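Section 4: Putting the Llanos striped cover on

Read this section once before you start. You won't, but the cover goes on faster if you do, and you will have to read it anyway at step 7.

The Llanos cover is one flat piece of fabric with a hem on all four edges and a tie at each corner. It fits the Gredton daybed in both widths. It also fits a number of beds made by other people, about which we can offer sympathy and no measurements.

Before you begin

You need the cover, four corner clips (in the small bag taped inside the lid), and a clear stretch of floor on both long sides of the bed. A second person helps. If the second person has opinions about stripes, settle them now.

Wash the cover once, cool, before first use. Hang it by a short edge. Take it down while it is still very slightly damp and leave the iron where it is.

Caution: Do not use pins to hold the cover while you work. We have had letters.

4.1 Laying the cover

1. Take everything off the bed, including whatever is under the pillow.

2. Find the care label. It is sewn into the hem at the foot end, on the left as you stand facing the bed from the foot. If the label is at the head end, the cover is the wrong way around, and you can save yourself some time by turning it now.

3. Hold the cover by the two head corners and let it drop over the mattress. It will land crooked. Leave it.

4. Pick one stripe near the middle and line it up with the center mark on the headboard rail. Ignore all the other stripes until this one is straight.

5. Walk to the foot end and line up the same stripe with the mark on the foot rail. Check that it really is the same stripe. Kilian Sutter, who wrote the first edition of this guide, was one stripe off in every drawing, and the factory shipped it that way.

4.2 Smoothing

6. Place your hands on the fabric at the center stripe and work outward toward the long sides. Keep your fingers together and use light pressure. Pushing hard only moves the wrinkle to your partner's side, where it will be returned to you shortly.

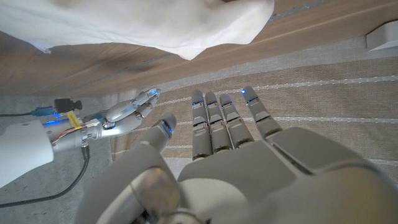 Fig. 9. Hands at the striped fabric.

7. Look along the stripes from the foot end with your eyes level with the mattress. A stripe that bends means the fabric is being pulled from one side. Lift that side clear of the mattress, let it fall back, and smooth it again. Don't try to drag it straight.

8. Repeat until both of you are satisfied, or one of you has left the room.

Note: The stripes run the length of the Llanos cover only. The Trimetti cover is striped across, and this section will make very little sense if that is the one you bought. Turn to Section 5.

4.3 Clips and ties

9. Fold each corner under the mattress like the end of a parcel, head end first.

10. Slide a clip over the fold with its open side facing the wall. It should grip the fabric and nothing else. If it grips the mattress as well, pull it back a little.

11. Pass the tie around the bed leg and finish with a bow. A knot will hold very well, and you will find out how well on wash day.

12. The overhang on each long side should be even to the eye. On the narrow bed there is more of it. If it touches the floor, fold the hem up under itself once and clip it from behind.

Caution: Tuck the loose ends of the ties out of reach of pets. Cats regard them as included accessories.

4.4 If it still looks wrong

The stripes are straight at the head and slanted at the foot. The mattress has moved. Push it back against the head rail and start again from step 4.

The cover is too short. It is on sideways. The short side is the one with the label.

There is a ridge down the middle. This is the packing crease. It fades after a few nights, or after one night with someone who doesn't keep still.

The stripes seem to get wider toward one side. They don't. Have a cup of coffee and look again. If they still do, send a picture to Nadja Ammann at the Gurnalwood workshop, who checks the cloth and will take it personally.

4.5 Storage

Untie the corners and take off all four clips before you lift the cover. Fold it lengthwise along a stripe, then again, and roll it from the foot end. The finished roll fits on a shelf 27 inches deep. Keep the clips in their bag and put the bag inside the roll. Spare clips can be ordered under part number 1728, in sets of four, though it is usually only one that has gone missing.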